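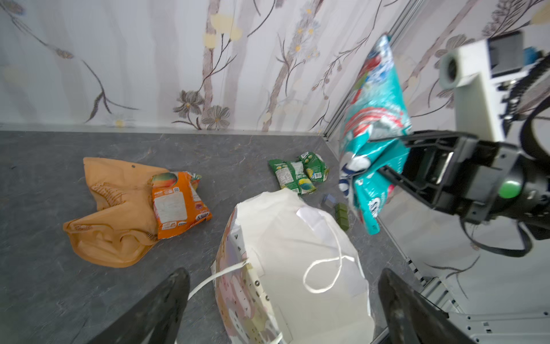

Turquoise snack bag, held by an upper corner.

Section 3: First Use and Daily Brewing

The Clordale 362 herbal infuser makes strong teas and decoctions from dried roots, bark, leaves and flowers. Read the safety notes in Section 1 before you plug it in.

3.1 Before first use

1. Remove the lid, the herb basket and the glass jug. Peel the clear film off the control panel.
2. Wash the lid, basket and jug in warm soapy water. Rinse well and dry.
3. Wipe the heating base with a damp cloth. Do not put the base in water.
4. Place the base on a flat, heat-proof surface, away from curtains and the edge of the counter.
5. Seat the jug on the base and turn it until the handle lines up with the power button.
6. Fill the jug with cold water to the 1000 ml line. Leave the basket out.
7. Fit the lid, plug in the base and press LEAF. Let the cycle finish.
8. Unplug the base, wait until the jug is cool, and pour the water away.

You may notice a slight smell during this first cycle. It goes away after one or two uses.

3.2 Choosing a setting

LEAF: for chamomile, lemon balm, peppermint and other soft leaves and flowers. Heats the water, then steeps for 10 minutes with the heater off.

ROOT: for ginger, licorice, burdock and dandelion root. Simmers gently for 25 minutes.

BARK: for cinnamon, willow and other hard material. Simmers for 40 minutes. Use at least 600 ml of water on this setting.

WARM: holds a finished brew at drinking temperature for up to one hour. The base then shuts off.

Note: If your blend has both roots and leaves, brew the roots on ROOT first. Add the leaves when the cycle ends, replace the lid and let them stand for 10 minutes.

3.3 Brewing

1. Put the dried herb in the basket. Do not fill past the ridge, as dried herbs swell.
2. Pour cold water into the jug. Stay between the 300 ml and 1000 ml lines.
3. Lower the basket into the jug until the rim clicks.
4. Fit the lid with the vent facing away from the handle.
5. Press the setting you want. The light next to it turns blue.
6. When you hear three beeps, lift out the basket by its loop with the tool supplied. Let it drain over the jug.
7. Pour with the lid on.

Caution: Steam comes out of the vent during ROOT and BARK cycles. Keep hands and face clear.

Caution: Do not run the infuser dry. If the water falls below the 300 ml line, the base shuts off and the light flashes red. Unplug it and let it cool for 15 minutes before adding water.

Caution: Some herbs are not suitable during pregnancy, for children, or with certain medicines. Ask your doctor or pharmacist before you start. The settings on this product are for brewing only and are not advice on how much to take.

3.4 Powdered herbs

Fine powders pass through the standard basket and can burn onto the bottom of the jug. Use the Potberg fine mesh sleeve (part 331, sold separately). Push the sleeve all the way down inside the basket before you add the powder, and use LEAF only.

3.5 Storing a brew

Pour what you do not drink into a clean glass bottle with a lid. Let it cool, then refrigerate. Use within two days. Throw it out sooner if it smells sour or turns cloudy.

Do not store liquid in the jug overnight. Roots and bark leave a brown stain that is hard to remove. For stains, see Section 5, Descaling and Deep Cleaning.

3.6 Replacing the lid seal

Replace the silicone seal once a year, or when steam leaks around the rim. Seals are available from Julcombe parts dealers. Have the number on the underside of the base ready when you order.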